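July, Siltden bench, started 9:40

Rewriting the house rules for the two-arm bench today. The old sheet was one side of A4 that Damian wrote when we had one arm and no bricks, and half of it talks about a conveyor we gave back. Plan for the day: run the brick task as normal, stop whenever one of us does something the sheet doesn't cover, write it down, argue, carry on. Kazimiera on the stop button in the morning, Wojciech after lunch, me on the keyboard and this book.

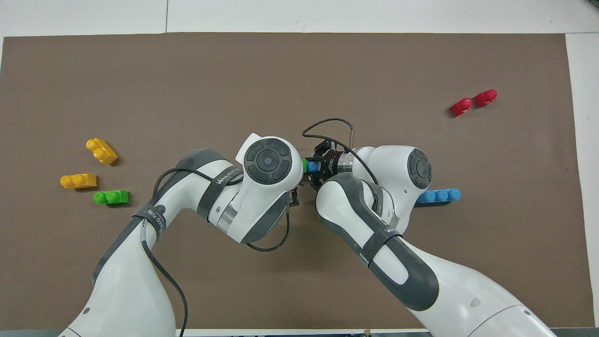
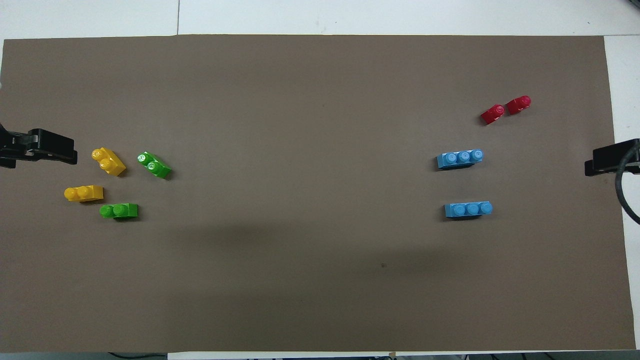 Grippers and bricks on the brown mat, rules rewrite day.

Quick state of play before I forget. Flamik (the logger) has 782 brick episodes in it from this bench. I went through the notes field last night and 156 of them have a remark typed in by whoever was running. That's loads more than I expected and it's brilliant material! People have been writing rules in there for months without calling them rules. "Arm waited for me, don't stand there." "Blue started under the wrist again." "Who moved the mat???" So a lot of today is copying out what we already know.

START LAYOUTS

We had a proper disagreement on this one. Damian's old line says "bricks must be placed neatly". Zofia read that as a grid. Nikola read it as "not on top of each other". I read it as "whatever, as long as the arm copes". Three operators, three tasks.

Second picture is close to what I'd call a good start: yellow and green over on the left, blue and red on the right, a big stretch of bare mat in between, and the bricks at odd angles. I love the odd angles. A grid start teaches us nothing about whether the grasp works, it only tells us we can line bricks up. New wording:

Start layout: same-colour bricks near each other, at least one brick in each pair turned off square. Clear space in the middle for both grippers to meet. No brick under any part of either arm.

The last bit matters and we break it all the time. Look at the long blue one in the first picture, with its end tucked under the right arm. Mid-run that can happen and it's fine, the arm goes where it goes. At the start it isn't, and Kazimiera wants the operator to call it out loud before pressing go: "left clear, right clear". Tried it for the rest of the morning. Felt silly for the first few runs and then completely normal.

Argument about the two reds. They like to end up nearly touching, and the fingers need room on both sides. Nikola says leave them, it's a fair test. Wojciech says separate them or every red run becomes a pushing run. Settled: touching starts are allowed but they get the tag "close" in Flamik, so they can be pulled out later. No tag, no touching.

MAT

The mat is the reference for everything and we treat it like a place mat. Measured it against the pencil marks on the table at 9:50 and it had crept 28 mm towards the right-hand side. Nobody had noticed. Well, one remark in Flamik had noticed.

Mat rule: check against the marks before the first run of a session and after any run where a gripper has touched the mat. If it has moved, put it back AND write down how far. Don't quietly straighten it.

I feel strongly about that second part. A mat silently straightened halfway through a session gives you two half sessions that don't match, and the person doing the comparison finds out in October.

Also: crumbs, bits, specks. Wipe before the session, not between runs. Damian asked what if there's something on it between runs. Then it stays until the end of the batch unless it could jam a finger.

Shading on the mat. One side of the room is brighter in the afternoon and there's a soft darker patch low down when somebody leans in. Put in: same lamps on for the whole batch, blinds stay as they were at the first run, and the operator stands back behind the line while recording. Need to paint the line. Asked Zofia whether we've still got the yellow floor tape, she thinks it went to the Warnico job.

CABLES AND STRAPS

My favourite section, which says something about me.

The wrist cables need enough slack for the full turn and little enough that the loop doesn't hook anything. At the moment the loop is set by feel. Both pictures show a fair amount of black cable looping about near the right gripper, and I'd like that to be somebody's decision every time, written down, with a name next to it.

Cable rule, first go:
Before power: run a finger along each cable from gripper to base. Straps done up, ends tucked in.
After power, slow mode: wrist to both ends of its turn, once each way. Watch the loop and ignore the gripper.
If the loop touches the table, the mat or the other arm at any point, stop and redo the straps.
No cable changes with the arms live. None. Not "just a nudge".

Kazimiera caught me doing the nudge at 10:55. Fair enough. Written here so that it counts.

Question from Wojciech that I had no answer to: how tight should a strap be? We tried one finger underneath, which is what people say, but his finger and mine are different sizes. We ended up with "the strap must not slide when you pull the cable gently along the arm". Anyone can test that and it needs no ruler. Lovely. Into the sheet.

SHARED SPACE

With two arms the middle of the mat belongs to both of them, and the old sheet says nothing at all on this. What we did in practice was let the right arm have the middle and hope. Worked out properly at the whiteboard:

One arm in the middle at a time unless the task step is marked "joint".
The arm holding a brick has priority. The empty one gives way.
If both hold a brick, the step must be marked joint, or the run is stopped by the person on the button.
Neither arm passes over the other's elbow. Ever.

Tested rule two by writing a batch where both arms had reason to go for the centre. I asked for the slowest speed setting. Really satisfying to watch the left arm hang back while the right one took its brick across! One stop in the batch, called by Kazimiera, who thought the gap looked small. I checked the log and the gap was inside the limit. She was still right to press. That goes in too:

A stop is never questioned at the bench. Write down who, when and what they saw. Talk about it afterwards if you must.

PEOPLE

12:15, lunch. Swapped button holders at 12:50 and immediately found a hole. Kazimiera put the button down on the bench to go and eat, I was still typing, arms powered. For a bit there was no button holder and I hadn't realised. So:

Handover is hand to hand and both people say it. "You have the stop." "I have the stop." If there's no one to hand it to, power off the arms first and then go and eat.

Two people minimum for any run with both arms live. Damian wanted an exception for slow mode. We said no for now and he can bring it up again when he's written down what slow mode means in numbers. (He's gone off to do that, quite cheerfully.)

Visitors: behind the line, one of us with them, no reaching over the mat to point at bricks. Pointing is the thing! Everyone points. I point.

Sleeves, lanyards, hair: same as the general Malinowski workshop rules, so I've put a single line saying "workshop rules apply" and not copied them. Copied rules drift. The old sheet had a copied paragraph about gloves that the workshop dropped ages ago.

WHAT COUNTS AS A RUN

Afternoon mostly on this. The temptation when a brick gets fumbled is to bin the run and go again, and then the success rate looks wonderful and means nothing. Proposed text, Wojciech's wording with my commas:

Every run that starts is kept. Failed runs are kept with the reason picked from the list: missed grasp, dropped, pushed another brick, stopped by person, stopped by software, other. "Other" needs a sentence.
A run may be marked void only if something outside the task went wrong, such as a lamp going off, the mat out of place or the logger not recording. Void runs are kept as well, just not counted.
The operator doesn't decide void alone. Two initials.

Then I went back through a handful of old voids with him. Two of them were simply dropped bricks. One of those was mine. I've changed both back and left a note in the log saying so.

A block being gripped crooked is the grey area. If the gripper has hold of it but at a slant, is that a grasp? We agreed it's a grasp if the brick leaves the mat and stays held until the release command. Looks don't come into it. Nikola wants a photo for the borderline ones, good idea, someone needs to say where they get stored.

OPEN

Slow mode in numbers (Damian)
Line on the floor, tape or paint
Pencil marks are wearing off, want something that lasts, maybe small scratches at the corners if Zofia agrees
Does "close" also apply to bricks of different colours? I say yes, Wojciech says only if a finger can't get between them
Spare strap for each arm in the drawer, labelled
Tell the Warnico people that the layout wording has changed before they send their next batch sheet

16:30. Typed the new sheet up. It's 2 sides, which is one more than Damian likes, but the second is nearly all cable and shared space and I wouldn't lose any of it. Printed one for the wall and one for the drawer. Everyone who runs the bench reads it aloud once with another person, then initials the bottom. Kazimiera and I did ours before packing up and found a typo in the stop rule ("stoop"), corrected in pen on both copies, file still to fix.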